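Relatório de Projeto Integrador

Hábitos de leitura e uso da biblioteca escolar entre alunos do ensino secundário

Autores: Lindiwe Potgieter, Khalil Mansour e Ilham Abou Zeid
Orientador: Jacobus Motaung
Escola Secundária de Erstead
28 Jul 2018

1. Introdução

O presente relatório apresenta os resultados do projeto desenvolvido no âmbito da disciplina de Metodologia de Investigação, cujo objeto é a utilização da biblioteca da Escola Secundária de Erstead pelos alunos do ensino secundário. O tema foi proposto pelo grupo após a reorganização do horário da biblioteca, que passou a encerrar mais cedo e deixou de abrir durante o intervalo do almoço.

Pretendeu-se responder a duas questões: com que finalidade os alunos frequentam a biblioteca e de que modo o novo horário alterou essa frequência. Ficou fora do âmbito do trabalho a avaliação do desempenho escolar dos inquiridos.

2. Enquadramento

A biblioteca ocupa o piso térreo do edifício Satow e dispõe de sala de leitura, sala de trabalho em grupo e balcão de empréstimo. O acervo destinado ao ensino secundário encontra-se organizado por áreas disciplinares. As obras de ficção estão em estante própria, junto à entrada, e as publicações periódicas são conservadas na sala de leitura, sem possibilidade de requisição domiciliária.

O regulamento em vigor permite a requisição de até três obras por um período de 15 dias, renovável uma vez. Os dicionários e as enciclopédias destinam-se exclusivamente à consulta presencial.

3. Metodologia

Foi aplicado um questionário anónimo, em papel, composto por perguntas fechadas e duas perguntas abertas. Distribuíram-se 400 exemplares no mês de abril, com autorização da direção e dos diretores de turma. Procedeu-se ainda à consulta dos registos de empréstimo, que totalizavam 794 requisições no período analisado, e à realização de uma entrevista semiestruturada ao responsável pela biblioteca, Sibusiso Mokgethi.

As respostas foram transcritas para uma folha de cálculo e verificadas por dois elementos do grupo em momentos distintos. Os questionários com mais de metade das perguntas em branco foram excluídos da análise.

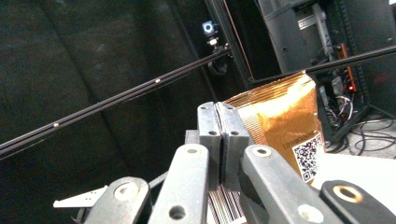
4. Resultados

A finalidade mais indicada foi o estudo individual em véspera de teste, seguida da realização de trabalhos de grupo. A leitura por iniciativa própria surge em terceiro lugar, com maior expressão entre os alunos do 10.º ano. Nos registos de empréstimo predominam as obras de leitura obrigatória de Português, requisitadas sobretudo nas semanas anteriores às provas.

Quanto ao horário, a maioria dos inquiridos declarou frequentar menos a biblioteca desde a alteração. Nas perguntas abertas, o encerramento à hora do almoço foi a queixa mais repetida, em especial por parte dos alunos que residem em Urari e dependem do transporte escolar. Foram também referidos o ruído na sala de trabalho em grupo e a falta de tomadas elétricas.

Na entrevista, o responsável pela biblioteca confirmou a diminuição da procura naquele período e informou que está em estudo um horário alternativo para o próximo ano letivo.

5. Limitações

O questionário foi aplicado numa única escola e num período próximo das avaliações, o que poderá ter favorecido as respostas relativas ao estudo. Os registos de empréstimo não abrangem a consulta presencial.

6. Propostas

Propõe-se a reabertura da biblioteca durante o intervalo do almoço, ainda que apenas em dois dias por semana, e a aquisição de exemplares adicionais das obras de leitura obrigatória. Sugere-se igualmente a reserva prévia da sala de trabalho em grupo, por períodos de 50 minutos, mediante inscrição no balcão.

O grupo agradece à Livraria Le Roux a cedência do material de escrita utilizado na aplicação dos questionários.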